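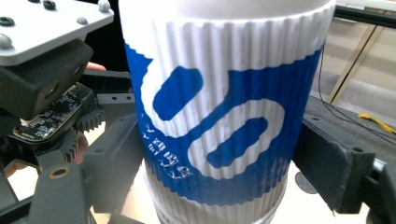
3. Los cuadernos de Rikia y la génesis de la novela

La lectura de los borradores depara una sorpresa desde las primeras hojas: Rikia no empezó siendo una novela sobre el regreso. En el cuaderno más antiguo, que Terence Sugden llenó con una letra apretada y casi sin márgenes, la protagonista no ha salido nunca de su pueblo, y quien vuelve es el hermano, una figura que en el texto publicado apenas ocupa dos escenas. El desplazamiento es enorme, y seguirlo página a página resulta apasionante, porque permite ver cómo una historia familiar bastante convencional se va convirtiendo en el relato de una voz.

Se conservan 14 cuadernos, con numeración del propio autor, aunque el orden que él les dio no coincide con el de redacción. El cuaderno 5, por ejemplo, contiene una versión del capítulo de la estación anterior a la del cuaderno 2. Kieran Dunmore ya había sospechado esta inversión a partir de los nombres propios – la casa se llama todavía Plastine, y solo más tarde pasa a llamarse Guvari – y el cotejo completo le da la razón. En lo que sigue cito por la numeración de Sugden e indico entre corchetes la secuencia que propongo.

El cambio de nombre de la casa merece detenerse un momento. En los borradores tempranos, Plastine aparece siempre acompañada de adjetivos: es fría, alta, mal orientada. Cuando surge Guvari, los adjetivos desaparecen casi por completo y la casa empieza a percibirse a través de lo que se oye en ella: pasos, una persiana, el agua en las tuberías. No creo que se trate de una simple corrección de estilo. Sugden ha encontrado aquí el procedimiento que sostendrá toda la novela, y lo ha encontrado, por decirlo así, bautizando un edificio.

Algo parecido ocurre con Tindall, el maestro. La crítica lo ha leído por lo general como un retrato en clave, y se han gastado muchas páginas en identificar al modelo. Los cuadernos invitan a mirar en otra dirección. En la primera redacción hay dos maestros distintos, uno severo y otro bondadoso, y ambos hablan con frases largas. La fusión se produce en el cuaderno 9 [7], en un pasaje tachado y reescrito tres veces, donde Tindall adquiere por fin esa manera de callar a mitad de la frase que todo lector recuerda. ¡Qué placer encontrar el momento exacto! El personaje nace de una tachadura: Sugden elimina la segunda mitad de una réplica y deja el guion suspendido.

La magnitud de los recortes también es reveladora. La versión intermedia superaba las 400 páginas manuscritas, y de sus 57 escenas quedaron 30 en el libro. Dunmore atribuye la poda a exigencias editoriales, y es cierto que la correspondencia de aquel mes de julio menciona el problema de la extensión. Ahora bien, las escenas suprimidas comparten un rasgo que ningún editor habría podido pedir con tanta precisión: en todas ellas la protagonista explica a otro personaje por qué ha vuelto. Al retirarlas, el motivo del regreso queda sin formular, y el lector ha de reconstruirlo a partir de gestos y conversaciones ajenas.

Queda por examinar el final. Los cuadernos 12 y 13 ofrecen dos desenlaces incompatibles – la venta de la casa y el incendio –, y ninguno corresponde al impreso, cuyo manuscrito no se ha localizado.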